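회사 소개 | 왈투라(Waltura)

왈투라는 규칙을 쓰는 회사입니다. 명함에는 '로봇 작업 표준 및 현장 수칙 컨설팅'이라고 적혀 있는데, 명절에 친척들 앞에서 설명하기에는 이쪽이나 저쪽이나 어렵습니다.
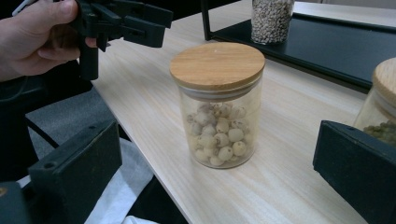 저희 고객은 사람이 손에 든 그리퍼로 동작을 기록하는 팀, 그 기록으로 로봇 팔을 가르치는 팀, 그리고 그 로봇 팔 옆에서 하루 종일 일해야 하는 팀입니다. 셋은 대개 같은 건물에 있고, 대개 서로의 문서를 읽지 않습니다. 저희가 하는 일의 절반은 이 세 팀이 같은 단어를 같은 뜻으로 쓰게 만드는 것이고, 나머지 절반은 그 합의를 누군가 실제로 읽을 만한 길이로 줄이는 것입니다.

어떻게 시작했나

창업자 레이디 오스피나(Leidy Ospina)는 원래 드라짐베르크(Drasimberg)라는 포장 설비 회사에서 안전 문서를 담당했습니다. 담당했다고는 하지만 물려받은 것에 가깝습니다. 입사 첫 주에 받은 작업 수칙은 1436개 조항이었고, 그중에는 이미 철거된 컨베이어의 기름칠 주기와, 사내 식당 식판 반납에 관한 조항도 있었습니다. 식판 조항은 꽤 잘 쓰여 있었다고 합니다. 지금도 저희 신입 교육 자료에 예문으로 들어갑니다.

레이디는 그 문서를 끝까지 읽었습니다. 읽고 나서 현장에 내려가 작업자들에게 제일 중요한 수칙이 뭐냐고 물었더니, 돌아온 대답은 문서에 없는 것이었습니다. "3번 셀은 문 열기 전에 한 번 두드리세요." 왜 두드려야 하는지 아는 사람은 없었고, 두드리지 않는 사람도 없었습니다. 나중에 확인해 보니 오래전에 문 스위치 접촉이 나빴던 시절의 습관이었습니다. 스위치는 벌써 교체됐고 노크만 남아 있었던 겁니다.

1년쯤 걸려 수칙은 169개 조항이 되었습니다. 노크는 공식 폐지되었습니다만 저희가 마지막으로 방문했을 때에도 다들 두드리고 있었습니다. 이 일은 저희 회사에 겸손이라는 것을 가르쳐 주었고, 첫 번째 고객도 만들어 주었습니다. 드라짐베르크는 레이디가 퇴사하면서 그대로 고객이 되었습니다.

공동대표 부크라 제루알리(Bouchra Zerouali)는 그 뒤에 합류했습니다. 부크라는 데이터 쪽 사람입니다. 그리퍼를 손에 들고 물건을 집는 동작을 반복 기록하는 작업실을 운영했고, 거기에는 규칙이 하나도 없었습니다. 정확히는 화이트보드에 "잘 집을 것"이라고 적혀 있었습니다. 두 사람은 어느 설비 전시회의 커피 줄에서 만나 각자의 문서를 서로에게 보여 주었고, 한쪽은 길이에, 다른 한쪽은 짧음에 충격을 받았습니다. 커피는 결국 못 마셨습니다.

무엇을 쓰나

저희가 쓰는 문서는 크게 두 종류입니다.

하나는 로봇 셀 주변의 현장 수칙입니다. 출입, 정지, 재가동, 청소, 공구 보관, 방문객 동선. 법규와 국제 표준이 요구하는 사항은 고객사의 안전 책임자와 함께 원문을 놓고 확인합니다. 저희가 표준을 대신하지는 않습니다. 표준이 "위험을 평가하라"고 말하고 조용히 방을 나간 뒤에, 그 방에 남아 있는 사람들을 돕습니다.

다른 하나는 동작 기록 수칙입니다. 손에 든 그리퍼로 병이나 상자, 그릇 따위를 다루는 작업에 적용합니다. 사람 손으로 하는 일이다 보니 다들 수칙이 필요 없다고 생각합니다. 그러다가 같은 병을 집는 방법이 작업자 수만큼 생기고, 거기에 점심 먹고 난 뒤의 방법이 따로 하나 더 생기면 전화가 옵니다.

클라타르(Clatard)의 경우가 그랬습니다. 저장 용기를 다루는 작업을 한 번에 900회분 기록했는데, 나중에 보니 '집었다'의 기준이 조마다 달랐습니다. 어느 조는 손가락이 닿으면 집은 것으로 쳤고, 어느 조는 들어 올려야 집은 것이었으며, 한 조는 들어 올려서 다시 내려놓고 손을 뗀 다음에야 인정했습니다. 셋 다 나름대로 일리가 있었고, 셋 다 자기들 방식이 회사 표준이라고 믿고 있었습니다. 회의는 길었고 저희는 '집었다'라는 단어를 문서에서 금지했습니다. 지금 클라타르 수칙에는 '접촉', '지지', '이탈'만 있습니다. 현장에서는 물론 다들 "집었다"고 합니다. 적어도 기록지에는 그렇게 쓰지 않습니다.

저희가 자주 쓰는 조항들

고객마다 문서는 다르지만 거의 빠지지 않는 조항이 있습니다. 영업 비밀이라고 하기에는 너무 뻔해서 공개합니다. 아래는 동작 기록 작업실용 기본 문안입니다.

시작 전
작업대 위에는 그 회차에 쓰는 물건만 둡니다. 배경으로 놓는 물건이 있으면 그것도 목록에 적습니다. 목록에 없는 컵은 컵 주인에게 돌려보냅니다.
유리 용기는 금이 갔는지, 이가 빠졌는지 맨눈으로 먼저 봅니다. 의심스러우면 쓰지 않습니다. "조심해서 쓰면 된다"는 의견은 받지 않습니다.
뚜껑이 있는 용기는 뚜껑을 쥐고 들지, 몸통을 쥐고 들지를 회차 시작 전에 정합니다. 끼워 맞추는 뚜껑은 나사식 뚜껑이 아닙니다. 이 문장은 필요해서 들어갔습니다.
그리퍼는 빈손으로 끝까지 한 번 벌리고 한 번 오므려 봅니다. 관절이 뻑뻑하면 정비 선반에 올리고 쪽지를 붙입니다. 쪽지 없이 올려 둔 그리퍼는 멀쩡한 그리퍼로 간주되어 다음 사람이 가져갑니다.

작업 중
둘이 한 작업대에서 그리퍼를 하나씩 들고 일할 때는 누가 먼저 접근하는지 소리 내어 말합니다. 눈짓은 신호로 인정하지 않습니다.
상대의 그리퍼가 물건에 닿아 있는 동안에는 그 물건에 접근하지 않습니다. 건네주는 동작이 과제인 경우는 예외이며, 그때는 받는 쪽이 "받음"이라고 말한 뒤에 놓습니다.
케이블은 작업대 모서리를 넘어 팔꿈치 높이에 걸쳐 두지 않습니다. 걸쳐 두는 것이 편하다는 점은 저희도 인정합니다.
떨어지는 물건을 맨손으로 받지 않습니다. 유리면 특히 그렇고, 비싼 유리면 더욱 그렇습니다.
실패한 회차도 실패로 표시하여 남깁니다. 지우지 않습니다. 잘된 것만 남기면 로봇은 세상에 실수가 없는 줄 압니다.

끝난 뒤
내용물이 있는 용기는 내용물까지 확인합니다. 콩이나 씨앗처럼 굴러가는 것은 바닥도 봅니다. 낱알을 밟고 미끄러지는 것은 저희가 본 사고 보고서 가운데 가장 읽기 민망한 부류에 속합니다.
의자와 바닥 자재는 통로에서 치웁니다.
특이 사항은 기록지에 문장으로 적습니다. "이상함"은 문장이 아닙니다.

어떻게 쓰나

첫째 주에는 아무것도 쓰지 않습니다. 작업대 옆에 서서 봅니다. 고객 가운데에는 이 기간에도 비용이 청구된다는 사실에 놀라는 분들이 계십니다. 계약서 첫 장에 적혀 있고, 저희는 조항을 첫 장에 적는 데 자부심이 있는 회사입니다.

그다음에 초안을 만들어 실제로 그 작업을 하는 사람에게 소리 내어 읽게 합니다. 읽다가 한숨이 나온 문장은 고칩니다. 웃음이 나온 문장은 두 번 고칩니다. 관리자에게는 마지막에 보여 드립니다. 관리자는 문서를 읽으면 조항을 추가하고 싶어지는 직책이라서 그렇습니다.

수칙 하나는 한 쪽을 넘지 않게 합니다. 작업실 벽에 붙는 본문은 최대 20개 조항입니다. 스물한 번째 조항을 넣으려면 기존 조항 하나를 빼야 하고, 무엇을 왜 뺐는지 변경 이력에 남겨야 합니다. 이 규칙 때문에 계약을 포기한 잠재 고객이 있었습니다. 그분들의 수칙은 지금도 자라고 있을 것입니다.

모든 조항에는 주인이 있습니다. 주인 이름이 없는 조항은 다음 점검 때 삭제됩니다. 퇴사한 사람의 이름이 적힌 조항도 마찬가지입니다. 벨몬테(Belmonte)의 작업실에서는 이 방법으로 "적색 장갑 착용"이라는 조항을 없앴습니다. 적색 장갑을 본 사람도, 그것이 어디에 있는지 아는 사람도 없었지만 점검표에는 매일 '착용' 칸에 표시가 되어 있었습니다. 표시한 분들을 탓하지는 않았습니다. 칸이 있으면 사람은 표시를 합니다.

저희가 하지 않는 것

인증서를 발급하지 않습니다. 그럴 권한이 없고, 액자에 넣을 것이 필요하시다면 다른 곳을 알아보시는 편이 빠릅니다.

사고가 난 뒤에 날짜를 앞당긴 문서를 만들지 않습니다. 이 문장을 홈페이지에 적게 된 데에는 사연이 있지만 홈페이지에 적을 사연은 아닙니다.

로봇을 고르거나 팔지 않습니다. 그리퍼 제조사에서 소개비를 받지도 않습니다. 명절 선물로 들어온 과일은 먹고 나서 대장에 기록합니다.

'상식'이라는 단어를 쓰지 않습니다. 사내 문서에서 이 단어를 쓴 사람은 그것이 무엇을 가리키는지 세 줄로 풀어 써야 합니다. 지금까지 세 줄로 끝낸 사람은 없습니다.

일하는 사람들

레이디 오스피나는 현장 수칙을 맡습니다. 문서에서 '적절히', '충분히', '필요시'를 찾아내는 속도가 빠르고, 찾아낸 뒤의 침묵이 깁니다.

부크라 제루알리는 동작 기록 수칙을 맡습니다. 고객사 작업실에 가면 먼저 그리퍼를 들고 직접 몇 회차를 해 봅니다. 본인 말로는 "내가 오후 네 시에도 지킬 수 있는 규칙인지" 보려는 것입니다. 오전 열 시에는 누구나 규칙을 지킵니다. 저희 초안 검토가 전부 오후 네 시에 잡히는 것도 부크라의 고집입니다.

그 밖에 편집과 번역, 현장 관찰을 하는 동료들이 있습니다. 소개 문구를 각자 써 달라고 부탁했더니 분량 기준과 승인 절차부터 정하자는 답이 돌아왔습니다. 절차는 현재 4차 초안입니다.

사무실에도 수칙이 있습니다. 한 쪽짜리이고 냉장고에 붙어 있습니다. 마지막 조항은 "이 문서를 매년 4월에 다시 읽는다"인데, 작년에는 6월에 읽었습니다. 변경 이력에 그렇게 적었고, 지연 사유 칸에는 "바빴음"이라고 썼다가 문장이 아니라는 지적을 받고 고쳤습니다.

문의

상담은 현재 쓰고 계신 수칙을 보내 주시는 것으로 시작합니다. 분량은 상관없습니다. 수칙이 없으시면 화이트보드 사진도 받습니다. 보내시기 전에 급히 다듬지 않으셔도 됩니다. 다듬은 흔적은 대체로 보이고, 저희는 다듬기 전의 것이 더 궁금합니다.

첫 회신에는 저희가 이해하지 못한 조항의 목록이 담깁니다. 언짢아하지 않으셨으면 합니다. 같은 목록을 저희 냉장고 수칙에 대해서도 만들어 보았고, 짧지 않았습니다.

방문 상담은 오후에만 가능합니다. 문은 두드리지 않고 들어오셔도 됩니다.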